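Minami Bench Oil, 20 oz can
Item 273

I've been oiling tabletops for years and I keep coming back to this one. Minami is a thin oil that goes on with a rag, smells a bit like oranges (I love it, my dog doesn't) and won't leave that plasticky shine on light wood. One can covers 56 square feet with two coats. Pine drinks more, so buy an extra if your top is pine!

Wipe it on, wait, wipe it off. Let it sit overnight before the second coat. I use the Borer pads from our Tileo shop, but an old T-shirt is fine too.

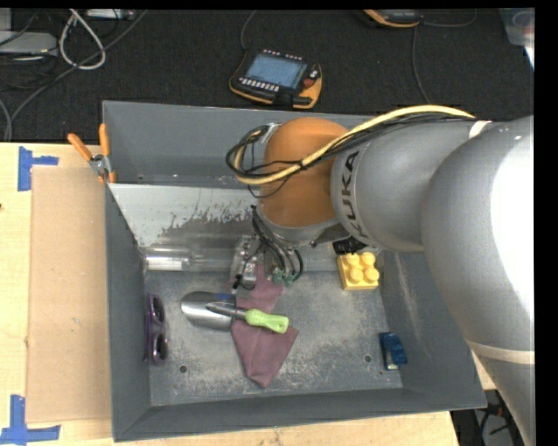 Minami is at its best on pale tops, and I'd try a little on the underside first to see if you like the color. Work tables get treated a lot rougher than dining tables, of course. If yours has a big open bin parked on it like the gray one on this light wood top, move it off before you oil and give the finish a few days before it goes back.

Ships from Grorkonden. The August batch is in stock now.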